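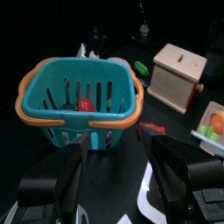
Rilance grocery prices, the readme

G'day, and thanks for downloading! I started keeping my supermarket dockets in a shoebox a couple of years back, mostly to settle an argument at home over whether tomatoes really do double in price every winter, and it got well out of hand. So now there's a spreadsheet, and you're welcome to it.

What you get
There are 407 rows, one per item per shop, covering 34 kinds of fruit and veg from 2 shops in Rilance: the big Plalton on the highway and the Gralska greengrocer near the station. Columns are month, shop, item, price, unit and notes. Prices are in dollars per kilo unless the unit column says "each" — capsicums and avos flip between the two, sorry.

Known problems
Specials aren't flagged before June. I only started writing them down when Catinca Pascu pointed out that my mandarins made no sense (she was right, they were half price). About 15 rows have a blank unit where the docket had faded. Zucchini is spelt two ways and I keep forgetting to fix it.

Using it
Do what you like with it, just mention where it came from. If you're averaging anything, drop the blank units first. I went through the lot in one sitting with the Nakamura script in the tools folder, which also tidies up the month names.

Corrections are very welcome, especially if you've kept your own Gralska dockets from last summer — mine went through the wash.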